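**How many examples do you need for one task?**

For cloth tasks at Wuditz we ask for more than 600. Short ones are fine — a single pick and release counts. 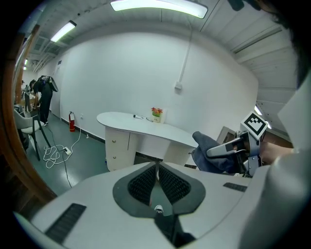

**Do I have to use both grippers?**

Yes, if the task sheet says 2. Keep the idle one open and still.

**What if I drop the item?**

Keep recording and pick it up again. We label the drop later in Cilorent.

**Can I redo a bad take?**

Up to 3 times per item. After that, move on to the next one on the sheet.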